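Week 3: Sorting and Clearing a Small Work Surface
Home and Workplace Organization, Room 303
Instructor: Sarla Srivastava

Last week covered drawers and shelves. This week is the tabletop. Most of the clutter on a desk or counter is small stuff: scrap paper, caps, clips, receipts. It stays there when the nearest bin is across the room.

The simplest fix is a row of open containers on the surface itself. Plastic tumblers work well. They take up little space and they can be rinsed out at the end of the day. Use a different color for each kind of item and keep the order the same every time. Matching heights make the row easier to reach into.

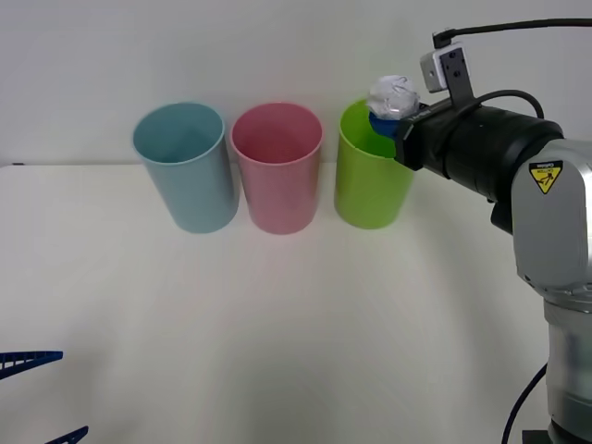

Labels are optional at this size. If several people share the table, post a short key on the wall or tape one to the tabletop. In the Grewal reading, the office staff dropped the key after a month and went by color alone.

Paper takes up more room than people expect. A crumpled sheet can fill the mouth of a cup, and anything dropped in after it sits on top and rolls off. Fold scrap flat if you have a lot of it, or give paper the widest container. Keep sheets with a clean side out of the cups and stack them for notes.

Leave some space between the paper cup and the others if your hands are large or you work fast.

Practice for Tuesday
Clear one surface at home using no more than 4 containers. Write down what went in each and what had no place to go. Bring the list to class. Kayode Bassey will collect them at the door. The exercise is worth 40 points.

Reading: Akthorpe packet, section 3.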